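Products > Bench Kits > Miver Two-Arm Cell

Print this page | E-mail this page

Miver Two-Arm Cell, with the Padlock Task Set

Hi, I'm Saron Wolde, and I look after the Miver at Medve. I use one nearly every working day, so when it came time to write its page I asked if I could do it myself. You'll find the full parts list in the manual. What I want to do is tell you what the thing is good for and what we learned when we ran our own method study on it, warts included.

The short version: the Miver is a tabletop cell with two small arms facing the same work area. You teach it by steering both arms through a job, it records the cameras and the joint positions together, and you train a policy on the recordings. We sell it to labs and to a few stubborn companies who want their own data and not somebody else's.

Why padlocks?

I wanted a task that needed two hands and punished sloppy ones. Blocks and cups are fine for a first afternoon (we still ship a set!), but you can get away with murder on a block. A padlock is small, it has a heavy end and a skinny end, and it won't sit the same way twice. 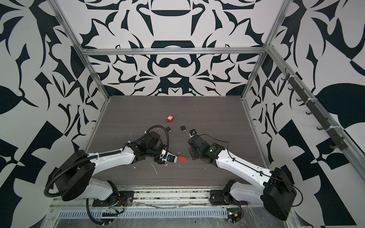

Our method is called Griltetham, after the street where Dagim Tufa and I first argued about it. The idea is pretty simple: you don't tidy the table between recordings. Most people put every object back on its mark before the next demonstration, and we did too, for months. With Griltetham you start from whatever mess the last run left, so you get starts like the small black lock tipped over with its shackle in the air and the other one lying on its side, while the left gripper already has a red lock in hand. Dagim thought the policies would come out confused. I thought they'd come out tougher. We had a bet on it, lunch being the stake, and I'd like it on record that I had the soup AND the cake.

What we found

We recorded 100 demonstrations with a tidy start and 100 with an untidy one, same operator, same task: pick up a lock, pass it to the other arm, set it down. Then we gave each policy 20 test runs from messy starts that it hadn't seen. The untidy policy finished 17 of them. The tidy one finished two, and one of those was a lucky bounce that I'd have argued against if it had been Dagim's policy.

Before you get too excited, please read this bit. It's one task, on one cell, with one patient operator (me). On tidy starts we couldn't see a difference worth reporting. And the untidy recordings are more tiring to make, so my afternoon ones are noticeably worse than my morning ones. I left those in. Cleaning them out afterward felt like cheating, and I'd love for someone with fresh hands to repeat the whole thing.

What we changed on the cell because of it

1. The wrist cameras are standard now. Our first build had only the fixed camera, and every time one arm reached across the other we lost sight of the object right when it mattered. I won't train a handover without the wrist views any more.

2. The fingertips are narrower. The old ones were wide and flat, great for blocks and hopeless on a shackle. The tapered black ones can pinch a thin metal rod right at the tips, even with the other arm's fingers working at the far end of the same piece.
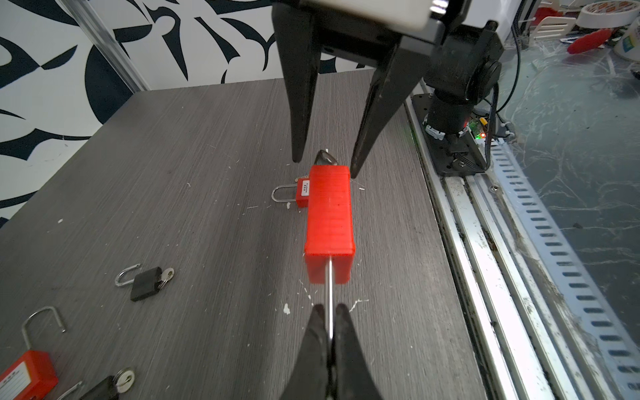 3. The recorder has an "as left" button. It marks the end of one run as the start of the next, so you can filter for untidy starts later. Dagim wrote it in September, very graciously, considering the lunch.

Things I get asked

Can I use my own locks? Please do! Mix the sizes and colors if you can. Ours are a jumble of red and black, and I think the jumble helps.

Does it come with the recordings? Yes, both sets, plus the test runs and the failures. The training code is in there too, with my comments, some of which are rude about the handover timing.

Can it open a padlock with a key? Not with anything we've trained so far. We're collecting for it, and you'll hear from me when there's a number I'm willing to print.

Will it run with other software? It talks to Istodov out of the box, and the log format is plain enough that you can write your own reader in an afternoon.

Ordering

The cell ships assembled except for the arms, which you bolt on yourself. Give yourself a morning for that and another for calibration. If you just want the narrow fingertips for an older Miver, ask for the fingertip pack and tell us which wrist you have. There are two kinds, and they don't swap.

Page last revised December 2021. Questions about the study come to me, and questions about shipping go to the sales desk, who are much faster at answering e-mail than I am.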